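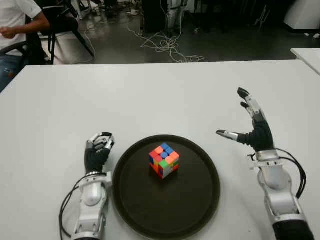 June, and I have spent the whole of it so far teaching a pair of very expensive hands to pick up a toy.

Started early, before the heating had made up its mind. Jade Wainwright had left a note on the headset saying the left thumb was drifting again and would I please run the glove check twice. I ran it twice. The left thumb was drifting again. I wrote this down in the log under her note, in smaller handwriting.

The job today was cube on tray, same as yesterday. I put the headset on, I put the gloves on, I look down and the arms I have are no longer mine. Reach in, take the cube, lift it clear, put it back down inside the rim, open the hand, back to rest. Press the pedal for keep or the other pedal for bin. Then turn the cube a bit by hand so that the next one isn't the same as the last one, because the model is a terrible copycat and if the cube always faces the same way it will only ever learn that one cube in that one spot. We found this out the hard way in spring with the Munro set, when it learned beautifully to grab a mug that happened to be exactly where we always put it, and grabbed at thin air the moment anyone moved it a hand's width to the right.

Vurko want 3000 keepers before they'll start a training run. We are at nearly 1000. I did the sum on the back of my hand during tea and then washed my hands.

The morning went well enough. I have got the knack of coming in slowly with the right and keeping the left curled up out of the way, like a person holding a bus rail who has forgotten about the arm. What I haven't got the knack of is patience. When I fumble, I want to fix it quickly, and the fix is always ugly — a jab, a scrape, a sort of panicked scoop. Those ought to go in the bin. Jade says some of them ought not to, that it needs to see a hand getting itself out of trouble or it will never know how. So now there's a third kind, the recoveries, which I mark with a long press on the keep pedal. I long-pressed by accident at least once before lunch and have therefore labelled a perfectly decent pick as a rescue. If the thing grows up with a nervous disposition, that's me.

Several people have asked me whether it solves the cube. My mother, the man who fixed the boiler, a chap from Nonditex who came for the meeting upstairs and wandered down looking for the loo. No. It doesn't solve the cube. It picks the cube up. I can't solve the cube either, and I have had hands for a good deal longer. We use it because it has plenty of colours on it and corners you can get a finger behind, and it survives being dropped.

There was a long argument after lunch about the tray. I say brown is fine. Jade says all the Kamberg recordings were made with the same brown tray and that sooner or later we'll discover we've trained a tray detector. She's probably right, she generally is, and I said I would bring in some others from home. I own two. One has a picture of Whitby on it. We'll see what the network makes of Whitby.

Then the slow bit of the afternoon, when my shoulders go. You wouldn't think it would be tiring to hold up arms that weigh nothing, but your own still have to go wherever theirs go, and by four I was resting my elbows on my ribs and every reach came out short. I watched a few of them back and there's a visible droop to the work, as if the robot had had a heavy lunch. Kept the ones that were honest picks, binned the rest, and stopped for a biscuit. The gloves don't allow for biscuits. It takes longer to get out of them than to eat one.

The last batch was better. I had a run of clean ones with the cube turned on its corner, which is the way I find hardest, and for a short while I forgot I was doing anything odd. Then I went to scratch my nose with the wrong hand, and the right arm came up off the table at a fair lick and stopped with its fingers spread. Bin pedal.

Logged off, wiped the gloves down, wrote up the thumb a third time. On the bus home I caught myself reaching for the bell very slowly, straight down the middle, with my left arm tucked in.

Tomorrow: trays, new batteries for the gloves, ask Vurko whether recoveries count towards the total. Bring own biscuits.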